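会員向け配信サービスだより 6月号
連続ドラマ「オルカウの家」(Orkau)第3シリーズの配信について

平素より当サービスをご利用いただき、誠にありがとうございます。会員の皆様から多数のお問い合わせをいただいておりました家族ドラマ「オルカウの家」につきまして、第3シリーズの配信が決定いたしましたので、概要をご案内申し上げます。

本作は、港町オルカウで家具店「ピルキントン」(Pilkington)を営む一家の三世代を描いた連続ドラマです。第2シリーズの最終話では、長女が店の権利書を携えて町を離れる場面で幕が下り、続編の有無について本欄にも多くのご意見が寄せられました。春に実施した会員アンケートでは2704名の方からご回答を頂戴し、続編を希望する作品の首位に本作が選ばれております。ご協力に改めて御礼申し上げます。

第3シリーズは全8話の構成で、各話の長さは約50分を予定しております。脚本は前シリーズに引き続きNgan-ling Ho氏が担当し、制作はヴヴウッド(Vuvwood)が務めます。Ho氏からは次のコメントが届いております。

「前作の結末を書いた時点では、あの家族がどこへ向かうのか、私自身にも決めきれないところがありました。今回は長女が不在のあいだの店の暮らしから書き始めています。静かな場面が多くなりますが、台所での会話はこれまでより長くなりました。」

出演者につきましては、一家を演じる主要キャストが全員続投いたします。新たに、隣町の競合店「グドメオ」(Gudomeo)の店主一家が登場し、第2話以降の物語に深く関わる予定です。新規出演者の氏名は、制作会社の発表を待って次号の本欄に掲載いたします。

配信は秋の開始を予定しており、初回に限り2話を同時に公開し、第3話以降は毎週1話ずつ追加いたします。公開時刻は各回とも午後9時です。日本語字幕は全話とも配信開始時よりご利用いただけますが、日本語吹替版は準備の都合により後日の公開となります。音声解説につきましては、第1話および第2話への対応が確定しており、残る各話は現在調整中です。

なお、第1シリーズおよび第2シリーズは、現在も全話を配信しております。第2シリーズ第4話の字幕に人物名の表記の誤りがございましたが、修正版への差し替えを完了いたしました。ご指摘くださいました会員の皆様に感謝申し上げますとともに、ご不便をおかけしましたことをお詫びいたします。

配信開始に先立ち、第1話の先行試写会を開催いたします。定員は100名で、応募者多数の場合は抽選とさせていただきます。応募は会員ページの「催し」欄より受け付け、お一人様1回、同伴者は1名様までといたします。当選者には入場用の番号を電子メールでお送りいたしますので、登録アドレスに変更のある方は、応募の前に更新をお済ませください。会場の所在地および開場時刻は当選通知に記載いたします。試写会場での録音および録画は固くお断り申し上げます。

本件に関するお問い合わせは、会員ページの問い合わせ窓口にて承ります。お電話での受付は行っておりませんので、あらかじめご了承ください。 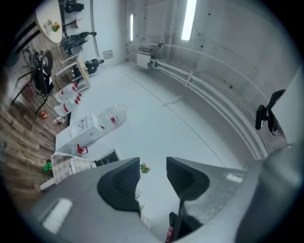

また、試写会の応募に関するご質問には、受付期間の終了後は回答いたしかねます。お早めにお寄せくださいますようお願い申し上げます。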